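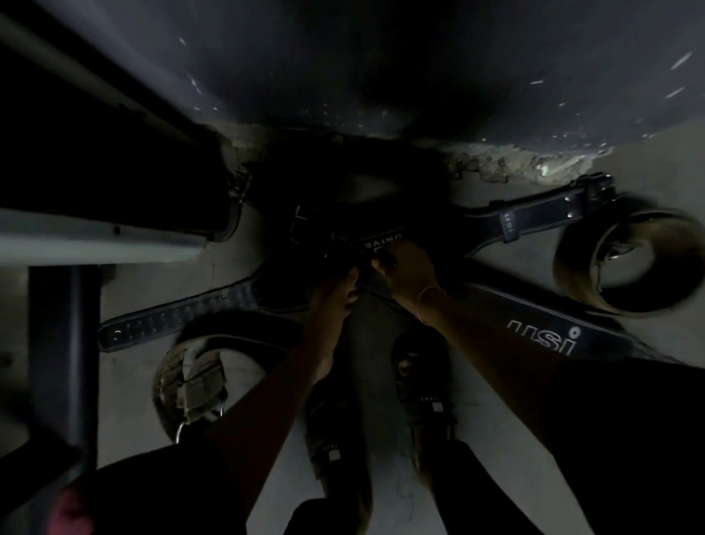
Hands on the buckle of a black safety harness, concrete floor.

Kemedbridge Potluck Notes

A small text collection of home party plans: what was served, what guests brought, which games were played and how the table was set. Compiled by the Vondileck supper club and last updated 2024-03-28.

Contents

parties.csv has one row per party, 161 in all. Columns are party_id, month, theme, guests, indoor, drinks and notes.
dishes.csv has one row per dish, linked by party_id. Columns are dish, course, brought_by_guest and leftovers.
games.txt has the rules for games hosts wrote down, in their own words.

Guest counts are what the host remembered. The largest party had around 300 people and was a July block party, so leave it out if you want averages for a normal living room. Leftovers are scored from 0 (plate empty) to 5 (barely touched). A blank means the host didn't say.

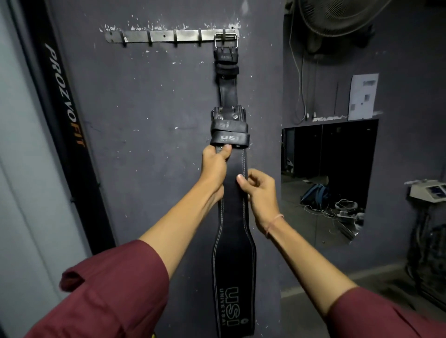
Themes were typed in by hosts and then cleaned up by hand. "Taco night" and "tacos" are now one theme. "Wine swap" and "blind tasting" are still separate, although some hosts used them for the same thing. Spelling in the notes column was left alone.

Known problems

Rows from the Foda street parties have no drinks entered.
Two sheets from Butt Lane were copied twice. The duplicates are marked dup in the notes column and should be dropped before counting.
Most parties are from spring and summer. There is very little on winter holidays.

Names and street addresses of guests were removed. Please don't try to match rows to people.

Use

Free for home, classroom and hobby use. Credit the Kemedbridge Potluck Notes if you print any of the game rules. Version 2 will add a column for party favors.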